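How to Run an Erase-the-Board Demo at Your Open Day

I've done the whiteboard wiping demo at 2 open days now, first at Flilton and then at Hinham in December, and people keep writing to ask how we set it up. So I finally sat down and typed it out. It's a cheap station, kids love it, and you can get it going in 15 minutes once you know where everything goes.

What you need

A pair of handheld grippers with their cables, a small glass board that stands up by itself, a marker, an eraser block, and a table. A white sheet over the tabletop looks tidy and hides the scratches. We used a dark marker and a purple eraser, and the grandparents in the back row could follow along just fine (bright eraser, trust me on this one!).

Setting up

Put the board near the back of the table, facing you. You want plenty of clear space in front so your hands have somewhere to go. At Flilton I had it way too close to the front edge and kept bumping my elbows on my own stomach.

Plug in both grippers and open and close each one a few times before you let anybody in. Run the cables back along your arms and off your side of the table. Đạt Phí showed me that at Hinham after I'd dragged a cable straight through a fresh drawing - twice.

Now scribble something on the glass. Loops are best. Straight lines come off in one pass and then you're standing there with nothing to do. I hand the marker to whoever is youngest and let them go wild.

Doing the wipe

Pick up the eraser with the right gripper and get a good square hold on it. Bring it up to the glass and press until the whole block sits flat, then move slowly. Small strokes! I start on the right side of the drawing and work left. Keep the left gripper open and low, ready to steady the board if it starts to slide.
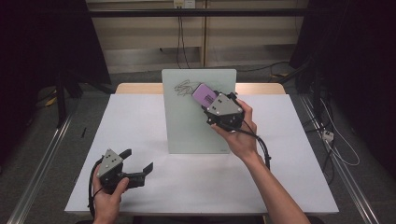

Wiping the scribble, right hand on the eraser and left gripper open.

Give yourself 60 seconds for a full wipe and talk while you do it. I explain that we record these motions so that Urkik, our arm back at the lab, can learn from them. Somebody always asks if Urkik is better at it than me. No comment.

Letting visitors try

One person at a time, and start them with the right gripper only. Two hands is a lot the first time. We had 23 people go through at Hinham and most of them pushed too hard, so keep a finger near the base of the board.

If you want a harder round, Tai has a nice version with the eraser lying on its side. I'll write that one up next.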